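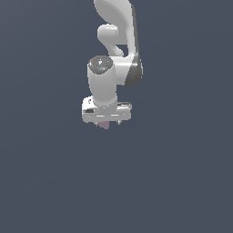

About this data set

Welcome, and thank you for taking the time to read this before downloading anything. The Nurthorpe packing set is a collection of simulated pick-and-hold episodes, made while we were getting the finishing room at Verschueren ready for its first robot arms. It holds 156 episodes rendered in simulation, along with the shift notes that the people in the finishing room were kind enough to write for us and then let us share.

We make small molded parts at Verschueren: caps, plugs, feet for furniture, that sort of thing. For as long as anyone here can remember, the last step has been done by hand. A person takes a part out of the tray, turns it over, looks at it, and sets it in its slot in the box. It's quiet work and some people like it very much, but it is hard on the thumbs and the neck, and by the end of a shift it's hard on the eyes too.

What is in the download

episodes: one folder per episode, with rendered views, joint positions and the gripper opening at each step
parts: the simplified shapes used in simulation, all small, some of them rather blocky
notes: 21 shift notes from the finishing room, typed up from paper with names taken out
layouts: the four bench layouts we tried, including the one we gave up on
changes.txt: what was altered between versions, and why

Many views show the arm against a plain blue-gray background with nothing else around it. The background is good for studying the wrist and fingers and not much good for anything that depends on knowing where a table is. If you need a bench in view, filter on the layout field and leave out the entries marked "none".

Colors in the parts folder are arbitrary. Please don't train a sorter on them and expect it to work on our stock, most of which is black or off-white.

How the work changes

The plan, which was agreed with the finishing room in November, is that the arms take over the box filling and the people keep the inspection. Nobody's hours go down. What does change is the rhythm of the day, and we'd like anyone using this data to have some feeling for that, so please do read the notes folder if you can spare half an hour.

One of the worries that came up again and again was pace. When you fill the box yourself, you slow down a little after lunch and nobody minds. With an arm waiting for the next tray, people expected to feel hurried. So the arm waits with its gripper open for as long as it has to, with no light and no beep, and the count on the wall screen has been taken down. That last request came from the early shift, and we're glad they made it.

Another worry was skill. Several people here can tell a bad part by its feel before they've properly looked at it, and they wondered where that would go if their hands weren't on every piece. We don't have a full answer yet. For now each person still packs one box by hand at the start of a shift – it keeps the eye in, and it gives us something to compare the arms with.

Training is 4 half-days per person, on paid time, and covers stopping and restarting the arm, clearing a dropped part, and changing the fingers.

Known gaps

The simulated fingers grip more evenly than real ones do.
Very thin parts are missing altogether. The Hitlow plugs, for instance, gave us such odd contacts that we pulled them.
The notes come from one room in one factory, and the night shift is hardly in them.
Episodes with a joint reading that jumps between two steps are flagged and kept, in case somebody finds them useful.

Using it

Unpack the archive, run the check script, and look at changes.txt if the totals don't match yours. The older Cuvmont release used a different order for the joints, so please don't mix the two without converting first.

You're welcome to use all of it for research and teaching. If you quote from the shift notes, quote the whole note, as that was the one condition the writers asked for.

Contact

Luuk Van Wijk looks after the data and answers mail in the afternoons, usually after the 2:00 tray change. Corrections are very welcome, and so are stories from other workplaces going through the same thing.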